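How to Clear a White Table Before You Wipe It

Most cleaning advice starts with a product. I'd start by getting things off the table, and I don't believe the sprays that promise you can skip that part. A pale top hides smears until the light comes in low, so work in daylight if you can.
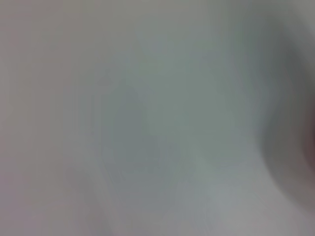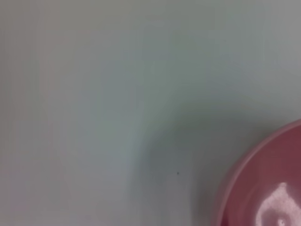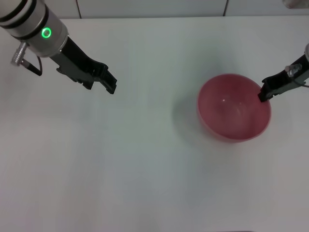 Haruto Ichikawa wrote in to say that he has wiped around the fruit bowl for years and his table has survived, so he'd like to know what all the lifting is for.

Fair enough. Try it my way once and run a finger over the spot where the bowl usually stands.

1. Lift the bowl with both hands. Dragging it pushes grit across the finish.
2. Turn it over and wipe the foot. The supposedly clean bowl is where I find most of my rings.
3. Go over the top with a damp cloth and a drop of dish soap, working toward yourself.
4. Dry with a second cloth. Wait 2 minutes before anything goes back.

I tried the Clekow polish in May, on half the table. After 9 days I couldn't tell which half. The rest of the bottle is under the sink.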